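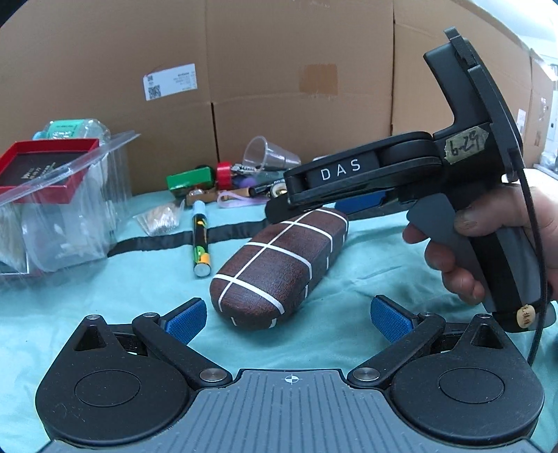

Wrist camera view, left gripper; second gripper over the glasses case

Tracking drifts when the second gripper enters the wrist camera view

posted by halfpixel_hal in Perception / State Estimation

I am processing two-handed demonstrations recorded with hand-held grippers. Each gripper has its own camera, and I estimate each camera's trajectory separately with Tolludura (visual-inertial mode), then convert to episodes with Flurnis. Single-hand episodes are fine. Two-handed episodes are fine until the hands get close to each other, and then the left trajectory slides sideways while the left hand is close to still.

What I have so far:

Static mask over our own gripper. It covers the body, both housings, the linkages and the blue finger pads at full open. It was drawn once and is applied to every image.

No mask on the other gripper. In the attached view it takes up a good part of the right side, along with the hand holding it, and the white DAS lettering and the tape with 6-29 on it are very attractive to the corner detector. The teal cloth gives almost nothing. Most of my static corners come from the cardboard wall at the back and the small objects near the center of the table.

In one 900-frame episode, tracking is acceptable up to the point where the grippers approach each other. From there, up to 84 percent of the inliers sit on the other device or the hand. RANSAC then picks the moving thing as the world, as you would expect.

I tried raising the IMU weight. It reduces the slide and adds jitter in rotation, so the replayed actions look worse than before. Is there an accepted way to do this, or do I throw out the close-contact segments? Those are the segments I want most.

Settings: feature grid 4 x 4, 3 pyramid levels, loop closure on, gripper width read from the encoder and not from the image.

corner_response

Mask the other gripper. You have a rigid object with a known shape, so this does not need a large model. Steps that work for me:

1. Label the second device and the hand together as one class. Separating them gains nothing here.
2. Train a small segmentation network on images from your own recordings. Include the ones where only the handle or the cable is visible. The thin cable running down the side is easy to forget and it produces line-like features that move.
3. Dilate the mask before passing it to the tracker. Corners land on the outline of the device, where foreground and background meet, and those are the worst ones you can keep.
4. Pass it as a per-image mask. In Tolludura the static mask and the per-image mask are combined with OR, but only if the resolutions match. If they do not match, the per-image mask is dropped with a warning at debug level and nothing at info level. Check this first. I lost an afternoon to it.

Then look at what is left. With the second device removed you rely on the boxes and the tabletop clutter, and the grid matters more. A 4 x 4 grid is coarse. The box seams will fill the top row and the lower cells will be nearly empty. Use a finer grid and cap the features per cell, so the near objects — the glasses case, the marker, the clear container — keep some weight. Near points constrain translation much better than the wall does.

Two cautions. Reflections on clear plastic move with the camera, so expect some bad tracks on the container. And the glasses case only counts as static until someone picks it up. Once the fork-like end of the other device has hold of it, its corners belong to the moving class. I extend the mask to the held object whenever the other gripper's encoder reports closing.

slowloop

just turn off loop closure, fixed it for me

corner_response

Replying to slowloop: that hides the jump and leaves the drift in. If the inliers are on the wrong object, the odometry is wrong before loop closure ever runs.

tf_static_again

Masking is correct. I would add a joint step after it, given that you have both recordings.

Run the two trajectories separately with masks, put both in one map, then add a relative pose factor for the images where one camera sees the other gripper clearly. Our group in Fistanside gets the relative pose by fitting the device's CAD model to the mask outline. Reject the fit when the hand covers most of the handle. In your view the fingers wrap around the front of the grip, so I would trust the upper arm and the angled mounting plate and ignore the handle completely.

Time sync has to be right before any of this is worth doing. An offset between the two clocks shows up as a relative position error proportional to hand speed, and the optimizer will bend both trajectories to absorb it. Benmoussa has an offset estimator that cross-correlates the gyro signals if you shake both devices together at the start of a recording.

Also, one cheap test: track the round crosshair mark on the body of your own gripper. It should stay at a fixed pixel position for the whole episode. If it wanders, the camera mount is flexing and no mask will help.

halfpixel_hal

The resolution mismatch applied to me as well, on an earlier attempt with a hand detector that I had written off as useless. Rerunning with dilated masks and a finer grid now. The crosshair mark is steady. I have not checked the clock offset — will do that before touching the joint optimization.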